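Coaching Offence, Week 8: Who Calls the Plays, and From Where?

Right, settle in, because this is the session I look forward to all term. Last time we did formations and personnel groups, and some of you handed in diagrams with twelve players on the field. I've marked them. Please count.

Today is about play calling as a job. I don't mean the plays themselves (you've got your Campbell packs for those, and if you've lost yours there's a box outside my office). I mean the bit between the coach having an idea and the quarterback having the ball in his hands. It's a much shorter gap than people think and an awful lot goes wrong in it.

The play clock

You have 40 seconds from the end of one play to the snap of the next in the college and professional games, and 25 after certain stoppages. Take off the time it takes the coach to see what happened, decide, and get the call in. Take off the huddle and the walk to the line. What's left is what your quarterback has to look at the defence and change his mind. When I was calling plays at Prornia I was slow, really slow, and our quarterback Jaxon McIntyre used to stand there with both arms out like he was waiting for a bus. He was right to be cross. A decent call that arrives early beats a lovely one that arrives with four seconds left.

So, first thing to write down: the caller's speed is part of the offence. Practise it. I used to sit with old game film and a kitchen timer, pausing after every down and saying the next call out loud. My family hated it.

Booth or sideline?

There are good arguments both ways and I've done both. Up in the booth you can see the safeties properly, it's quiet, you've got a desk, and you don't get rained on. Down on the sideline you can look your quarterback in the eye, and you can tell when your left guard is knackered before the film tells you on Monday. I preferred the booth until the year we lost the phones at Tomlow for most of a half and I had to run down 92 steps to the touchline with my call sheet in my teeth. After that I went down and stayed down.

If you are in the booth, you need one person on the sideline you trust completely, and they should repeat the call back to you word for word. Repeating it back feels silly in practice. Do it anyway.

The call sheet

Please don't put everything you know on it. The first sheet I ever made had tiny print on both sides and I couldn't find a single thing on third down. Mine now has the openers in the top left, then third down split by distance (short, medium, long), then red zone, goal line, two-minute, and a small box for backed up near our own end. I carry 50 calls into a game at most and plenty of those never get used.

Colour helps if you keep it simple. Runs one colour, passes another, and screens whatever you like. Print it big enough to read in December under bad floodlights with water on the plastic!

Scripting the openers

Lots of coaches script the start of the game. I script eight plays. The point of the script is to ask the defence questions: how do they line up against trips, does the corner travel with motion, what do they do when we go unbalanced? Somebody has to write down the answers, otherwise you've just run eight plays. You're allowed to leave the script, by the way. If it's third and 14, nobody is going to make you run the dive.

Charting your own tendencies

This is the dull bit and it's also where the marks are in your assignment. The Gestitz file on the course page has 1,530 snaps in it, each one with down, distance, field position, formation, and run or pass. It opens in any spreadsheet program and the lab desktops will cope with it fine.

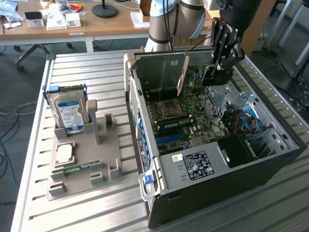
Desktop tower with the side panel off and the CPU socket empty.

Sort by formation first, then by down. You're looking for the places where a defensive coordinator could guess run or pass before the snap and be right nearly every time. When you find one, don't panic and rip the formation out. Look at whether the play is still working. If everyone knows the run is coming and it still gets five yards, lovely, keep it, and put one play-action pass off the same look so they have to think.

Do watch out for small samples. Three passes out of three from an empty set on second and long tells you next to nothing.

For next time

Chart one formation from the Gestitz file and write me a page on what gives it away, with two calls you'd add to fix it. Bring a call sheet too, one side only, and be ready to use it: I'll be reading out down and distance with the timer going, and you'll be calling plays standing up.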